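Sealing a concrete garage floor before winter – worth doing or leave it?

Posted in Home and Garden > Floors
Fri 30 October

Anikó Oláh

We moved in during April and the garage has a bare concrete floor, grey and a bit blotchy, laid by the previous owners. It sheds a fine dust that gets on everything. I sweep it, and a week later there is a grey film on the freezer lid and the shelves again. I would like to use half of the garage as a workshop over the winter, so the dust needs to stop.

I have been looking at two products. One is a clear penetrating sealer from Kenitz and the other is a two-part floor paint from Wirkano. The paint works out at 278 for the whole floor with primer, and the sealer is far cheaper. The car will still be parked on the other half most nights.

Things I don't know: whether it is too cold to do this now, whether the floor needs to be acid etched first, and whether the blotches mean damp. There is no smell and the walls are dry. The garage is not heated. I can borrow a fan heater but would not want to leave it on overnight.

3 replies

Orbán

Don't paint it if you are parking on it. Warm tyres lift the paint and you will have bare patches by spring. I did mine and had to scrape the lot off. Sealer is fine.

Clidivico

I would find out about the damp before buying anything. Tape a square of clear polythene to the floor, about 60 cm each way, with all four edges stuck down. Leave it for three days. If there are droplets on the underside or the concrete has gone darker, moisture is coming up through the slab and paint is very likely to peel. Do it in two places, one near the door and one at the back, as they can give different results.

Blotches alone don't tell you much. Concrete often dries to uneven shades depending on how it was trowelled and how quickly it lost water. Oil and old spills can leave marks too. Drip some water on a few spots. Where it soaks in and darkens the floor within a minute or so, the surface is open and a penetrating sealer will go in. Where it sits in beads there is oil or an old coating, and that has to come off first.
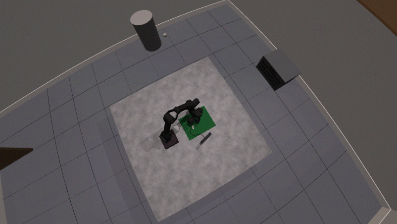 On the temperature, read the tin before anything else. Most floor paints want the slab itself at 10 degrees or more, and the slab stays colder than the air for a long time. A fan heater warms the room and hardly touches the floor. Two-part paint put down too cold can stay soft or go cloudy. Some sealers will go on at 5 degrees, so you may still get a mild weekend for that.

You don't need to etch for a penetrating sealer. Sweep, vacuum, scrub with a degreaser, rinse and let it dry fully, which in an unheated garage may take a week at this time of year. For paint you do need some sort of key. I prefer grinding to acid – it is quicker to clean up and there is nothing to neutralise. Hire shops have floor grinders with a dust bag. Wear a proper mask as well, as concrete dust is bad for the lungs.

For a dusty floor, look for a silicate type, usually sold as a densifier or hardener. It reacts with the surface and binds it. Check the Kenitz label, because a plain water repellent won't do as much for dust. Put on two thin coats with a soft broom or a low pressure sprayer and don't let it puddle.

wirral_pete

Agree with the polythene test. If you only want a workshop in one half, rubber matting is another way to go. I put it over bare concrete and it is warmer to stand on. Lift it now and then to check underneath.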